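Review: the Dunleavy Bench Practice Kit for small grippers, second edition
by Mavis Strickland
Jun 4, 2024

I put off writing this one for longer than I should have, mostly because it is a strange thing to review. The Dunleavy kit is a spiral-bound book of rules, a stack of laminated cards, a roll of floor tape, a push gauge for checking grip force, and a set of blank log sheets. There is no robot in the box and no software either. What you are buying is somebody's opinion about how a small arm ought to be run around soft goods, and I have strong opinions about other people's opinions, so bear with me!

A little background on me, if you're new to these pages. I look after a two-arm setup in Milldale that spends its days on clothing: picking up, folding, laying flat, picking up again. Before that I worked in a commercial laundry for more years than I care to type, and I still judge every rule by whether a tired person would follow it late in a shift. Most of the ones I've met in this field would fail that test.

The book runs 236 pages and I have read all of them, some in the bath. The first part is on setting up the work surface, and it's the best part by a long way. Dunleavy wants you to pick a surface and stick with it for a whole session, write down what it is, and keep the background as plain as you can manage. He (or she, or they, the book has no author's name on it, which I find a bit sad) also wants every garment in reach of the arm listed on the log sheet before you start, including the ones you don't mean to touch yet. 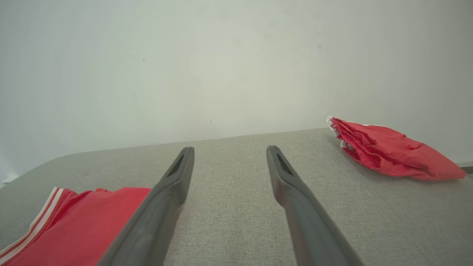
I grumbled about that last rule for a good two weeks. It felt like paperwork for the sake of it. Then Siyabonga Kekana, my partner on the bench, went back through our November sheets looking for a run where the arm had gone for the wrong piece, and he found it before his coffee was cool. In the old days we'd have spent an afternoon on it and probably blamed each other. So I've come round, and we list everything now, with the color and whether it's folded.

The advice on padded surfaces is good too, and you hardly see that covered anywhere. Most guidance I've read assumes a hard tabletop. A cushion gives when you push down on it, so the height you set at the start of the day may not be the height you need later on, and the book has you check it in the middle and again at each corner you plan to use. There's a card for it. The card is excellent and I've made copies, which I hope is allowed.

The force section is where I start to fuss. The push gauge is nicely made and reads clearly, but the instructions are written for someone who already owns one and knows how to zero it. I had to telephone. Marietjie Matlala at Skandatura, the shop that sells the kit, talked me through it very kindly and admitted that it's the call she gets most. A single extra paragraph would fix it, and I do wish they'd slipped one in for the second edition.

Then there are the rules about trims, and this is the chapter I'd hand to anyone starting out. Drawstrings, waistbands, ties, anything that can loop or catch. Dunleavy's rule is that you note where the cord lies before closing the fingers, and that you never pull against a cord to free it with the arm powered. Stop, hold, let a person do it. Simple enough, and we broke it constantly before we had it on a card at eye level. 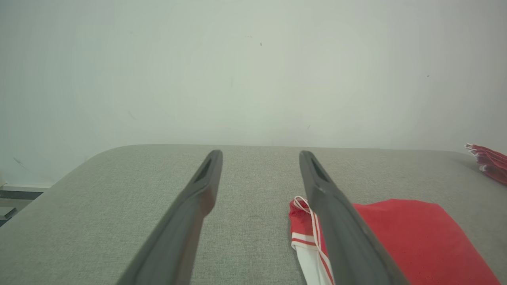

I also like that the book asks for a start position with the fingers open and a written limit on how low they may travel. You'd think everybody does that. Arnulfo Nina, who ran the bench before me, kept his limits in his head, and they were good limits, but they left when he did, and I spent my first spring here working them out again from scratch.

Now for the complaints, which I've been saving up. The floor tape is poor. It lifted at the corners on our floor and I replaced it with my own. The log sheets come 14 to a pad, and that is nothing, you'll go through a pad before you've settled in. The chapter on shared spaces is thin, with hardly a word on what to do when a second person walks up to the bench while you're in the middle of a run. Mikkel Brøndum, who runs a bench much like ours, wrote his own page for that and I've pinned it next to the cards.

And please don't mistake this for a replacement for the formal safety standards or a proper risk assessment. The book says so itself on the inside cover, to its credit. It's a book of habits, to be used on top of all that.

On price, I'm torn. If you're a one-person bench you could borrow a copy and make your own cards over a weekend. For a group that keeps getting new people it has been worth the money to us, mainly for the surface chapter and the trims chapter, and I'd buy it again. Skandatura will sell you the book without the tape if you ask, so ask. Extra pads of log sheets are separate, and I'd get at least a couple with your first order.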